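Repair and reuse scheme extended to all Jirnedow libraries

January 5, 2020

Residents in every part of Jirnedow will be able to hand in unwanted computers at their local library from this month, following a decision to extend the district's repair and reuse scheme beyond the two branches where it was first tried.

The scheme accepts desktop computers, laptops, screens, keyboards and mice. Equipment in fair condition is checked, cleared of personal data and passed on free of charge to households without a computer at home. Equipment beyond repair is stripped for parts, and the remaining metal and plastic is sent for recycling.

During the trial, which closed at the end of November, residents handed in 3,251 items at the Fleltik and Skornach branches. Of these, 1,699 were returned to use and 319 were taken apart for spares. The rest were sent for recycling or are still waiting to be checked. The district had set a target of 1,000 items returned to use when the trial was approved.

Desktop computers made up the largest share of the items passed on. Staff at the Rizvi Workshop, which carries out the repairs on behalf of the district, report that older desktops are often easier to bring back into service than laptops of the same age. Memory, drives and power supplies can usually be replaced with common parts, and many of the machines received needed little more than cleaning and a new drive.

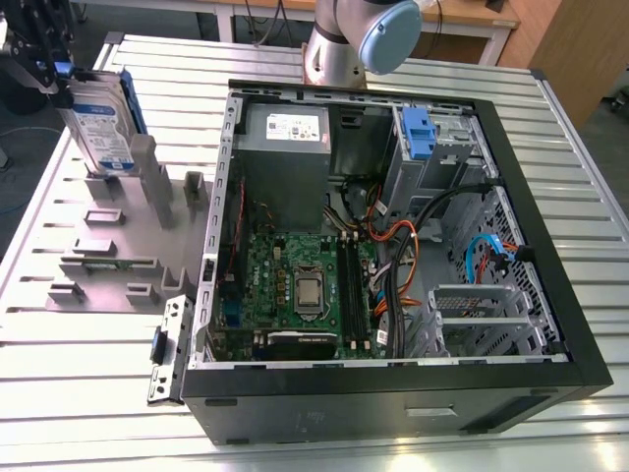 A desktop computer with its side panel removed, showing the power supply, motherboard and graphics card.

Laptops have proved more difficult. Worn batteries were the most frequent fault recorded, followed by broken hinges and damaged screens. The workshop will continue to accept laptops with these faults, but residents are asked to tell library staff if a battery is swollen or has been damaged. Such items must not be left in the collection bins and will be taken separately at the desk.

Households wishing to receive a computer may apply at any library in the district or through the school attended by a child in the household. Applicants are asked to show proof of address and to state whether they already have a computer at home. No proof of income is required. Priority is given to families with children of school age, to people looking for work and to residents aged over 65 who live alone.

Each computer is supplied with a keyboard, a mouse and a screen where needed, together with a printed guide to setting it up. A word processor and a web browser are installed before collection. The district does not provide an internet connection under the scheme, although library staff can advise on low-cost services available locally.

The extension has also allowed the opening hours of the workshop's help desk to be lengthened. Residents who have received a computer may bring it back for free repair within twelve months. After that period a small charge may be made for parts, and the amount will be agreed with the resident before any work begins.

The district reminds residents that they should copy any files they wish to keep before handing in equipment. Drives are wiped or destroyed at the workshop and files cannot be recovered afterwards. A receipt is given for each item, and residents who would like written confirmation that a drive has been wiped may ask for this at the time.

Printers, televisions, mobile phones and kitchen appliances are not covered by the scheme and should be taken to the household recycling centre on the Skornach road as before. Businesses are also asked not to use the library collection points. A separate arrangement for offices with larger amounts of equipment is under discussion, and details will be published on the district website once terms have been settled.

Collection bins will be placed near the main entrance of each library and emptied twice a week. At smaller branches, where space is limited, residents are advised to telephone before bringing in more than two items. Help with carrying heavy equipment from a vehicle is available at Fleltik and Skornach only.

Application forms and a full list of accepted items are available at all libraries and at the district offices in Jirnedow. Forms can be supplied in large print on request.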